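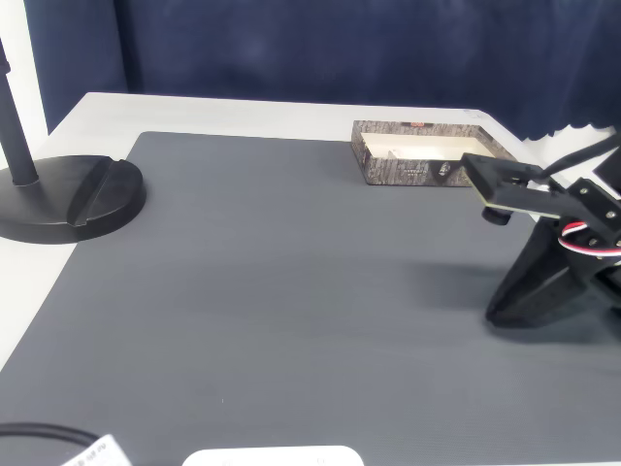
Re the slack in the wrist, Svend is right and I was wrong, it's the horn screw. Took the arm apart last night, put it back with the longer screws from Kárason, much better. What still bugs me is the wiring. Red, white and black leads come out in a loop at the side of the gripper and I'm sure that loop is what snags when the wrist rolls all the way over. Going to sleeve it or tie it back to the bracket. Haven't decided. If you tie it too short you pull the connector, ask me how I know.

2 min read

On Jun 17, 2026, Svend Brynjólfsdóttir wrote:

> Hi all,
>
> Had the second Nanus arm on the bench at Gosent this week and it has
> the same wobble as Grímur's. I don't think it's the servo. Put a
> finger on the horn while it holds position and you can feel the
> plate moving and the horn staying still. The screws in the kit are
> too short for the laminated finger plates, they bite on maybe two
> turns of thread and then back out.
>
> Second thing. What are you all using for a pick target? I've been
> trying a wine cork and it rolls. Nanna says use something flat-sided
> and small enough to go in a box lid, and start with the box square
> to the arm before you try it at an angle.
>
> Also whoever has the good crimper please bring it back to the shared
> drawer. The one in there now is for the big terminals.
>
> Svend

OK so answers, in no order.

Screws. Yes too short. The Kárason ones are 13 mm and they go right through with a bit to spare on the far side, check they don't touch the cable when it closes. Dab of threadlock. Let it sit overnight, I didn't the first time and had to do it over.

Pick target. I settled on a small white block, flat sides, light, shows up nice against the gray mat. No rolling. The box is just an open game-type box with low walls, any shallow one will do. I've been doing it both ways, block starts in the box and comes out, or starts on the mat and goes in. Out of the box is harder for me. The fingers want to catch the wall on the way down and if the box isn't weighted it comes along for the ride. Double sided tape under the corners fixes it but then you can't move the box between runs, so I've stopped taping and I just go slower.
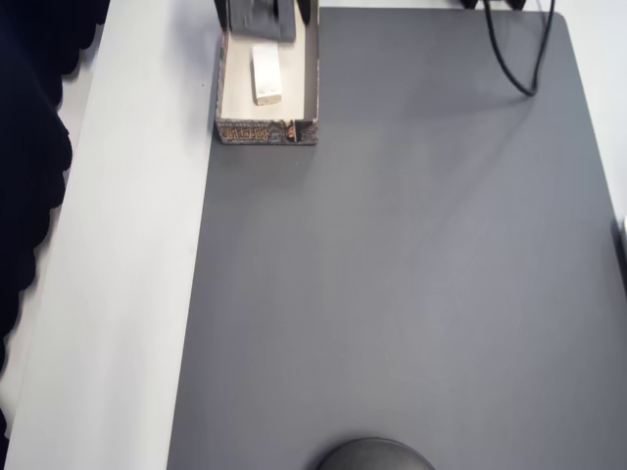
Slower meaning I added a pause before the close. 950 ms. Sounds like forever and it is a bit dull to watch but the arm rings after a move and if you close while it's still ringing you push the block instead of holding it. Amerley tried half that on hers and got away with it, but she has the stiffer base plate. Start long, work down.

The closing angle: I have 81 in the config for this block. Don't copy that number blind, it depends where your horn went on the spline. Mine is one tooth off from where the build notes say and I'm not taking it apart again to make it pretty. Open it fully, put the block between the fingers, walk it closed by hand with the slider untill it just holds, write that down, add a hair. If the servo hums you added too much.

Backdrop. Edith asked off list why I bother with the dark curtain. Reflections off the wall mostly, and people walking past behind the desk. With the navy cloth hung up the block detection stopped jumping around. Cheap curtain, hangs straight down at the back of the desk. The mat matters more I think. On bare white desk the white block more or less vanishes and the thresholding falls apart. So dark mat first, curtain second if you have one going spare.

Lighting I haven't solved. It's bright from above and the inside of the box washes out. I could line the box with something darker. Has anyone done that? Thinking black felt but felt grips the block and then it doesn't slide when you nudge it, and sometimes I want it to slide.
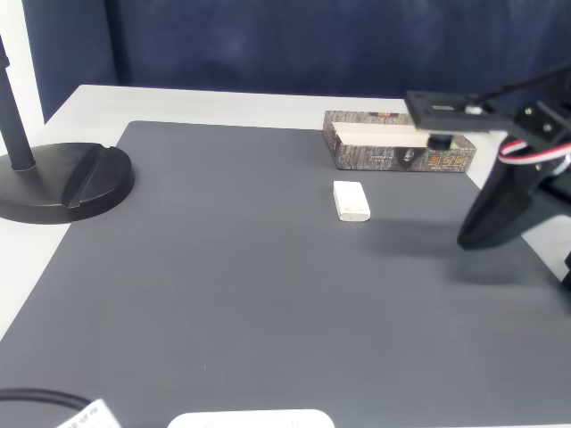 Block on the mat in front of the box, gripper at the right.

For the stand, round heavy base, black pole. Put the base where the arm can't swing into it. Obvious, yes, and I still hit mine in March. Soft limit on the base joint now. I'll paste it into the Buvesska notes page when I get a minute, same place as the servo table.

Things I still want from this list:

- a decent way to dress that cable over the top of the arm, it arcs up and then hangs wherever it likes
- somebody's wrist roll limits to compare with mine, raw values please and not degrees
- the crimper. Not me Svend, I looked. Try Nanna

Edith, the spare finger plates are in an envelope with your name on it, left hand shelf at Gosent. Cut a little oversize so file them before you drill. And drill before you fit the rest of the gripper, I did it in teh other order and it was miserable.

Not around much next week but will read mail. If the sleeving works I'll send the part number.

Grímur

Previous message | Next message | Thread | Author | Archive

Contact the list owner | © Buvesska list archive | Back to top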